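Shared workshop builds a robot cell to take old office PCs apart

November 28, 2025

A members' workshop in Privmont is building a robot cell that handles the fiddly part of recycling office computers: getting the hard drives out, and putting replacements back in the machines worth keeping.

The project, called Stollo, was started in February by Lotte Bakker and Amber Desmet, who share a bench at the workshop. The trigger was a delivery. Murthy, a local office clearance firm, offered the members a lot of 700 used desktop towers on the condition that every drive was removed and accounted for before anything was resold or scrapped.

"We did the first batch by hand and my thumbs hurt for a week," Bakker said. "Amber had been looking for something to do with an arm anyway."

The towers are Dell machines with the drives in blue plastic caddies. A person squeezes the tabs and slides the caddy out. For a two-finger gripper the squeeze is easy enough, and the trouble is everything near it. Data cables loop over the cage, power leads hang where the last person left them, and no two cases are the same inside.
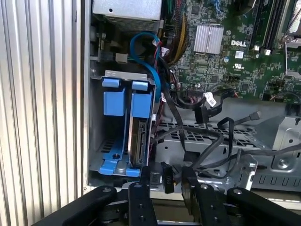
Desmet wrote the first version of the control software over the spring. It moved to fixed positions and assumed each tower sat in exactly the same place on the table. It failed as soon as a cable was in the way. The current version checks a wrist camera before each approach and stops if it can't find a clear path to the tabs. A member then moves the cable and presses a button to carry on.

Unplugging is still done by hand. Bakker said the group tried to have the gripper pull the connectors and gave up after cracking two of them. "It can hold a connector fine. Pulling it straight is another matter," she said.

The cell itself is a bench with a slotted aluminum top, an industrial arm bought secondhand and a Robotiq gripper. Towers are worked on lying down with the side panel off. Cases come in slightly different depths, so the group settled on stops that bolt into the table slots and can be moved with one hex key.

Small parts get their own fixtures, printed at the workshop. Veerle Van Wijk drew most of them. She is on her second material after the first set warped, and says the present gray ones have held up since the summer. The files will be posted on the project page once the measurements are written down properly.

Getting a drive out was working reliably by early fall, according to Desmet. Putting one back took longer. The caddy has to go in square to the cage, and the arm has no feel for the last bit of travel other than the force readings at the wrist. Her fix was to have it lower the caddy slowly, back off when the force climbs, shift a little and try again.

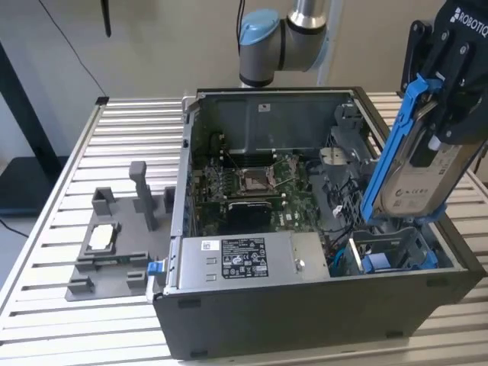 What still needs doing

Speed is the main complaint. A practiced member can swap a drive faster than the arm can, and Bakker does not expect that to change this winter. She wants the cell to be able to work through a row of towers while people do something else, which means adding a way to feed them in. At present each one is lifted on and off by hand.

Lise Cloutier, who looks after the workshop's electrical safety, has asked for a second stop button on the far side of the bench and a marked line on the floor before the arm is run during open hours. Both are on order or under way. Until they are in, the cell runs only when two trained members are present.

The group also plans to try other parts. Memory comes next, then processors, which would be sorted into the printed fixtures for testing. Tristoletti, a repair shop in the same building, has said it will take tested memory for its own refurbished machines.
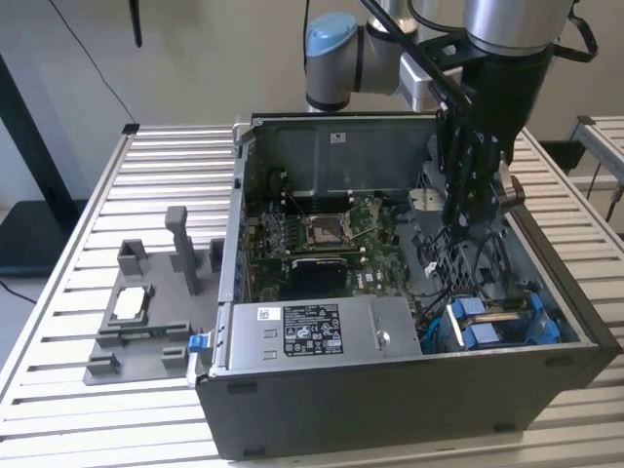
The Stollo cell at the Privmont workshop, with a tower open on the bench.

Hanneke Desmet, Amber's sister, keeps the log of drive serial numbers that Murthy requires. Drives are wiped on a separate computer, and any that fail the wipe are drilled.

Members who want to be trained on the cell can put their names on the sheet by the tool crib. The next session will cover loading a tower, setting the stops and clearing a fault.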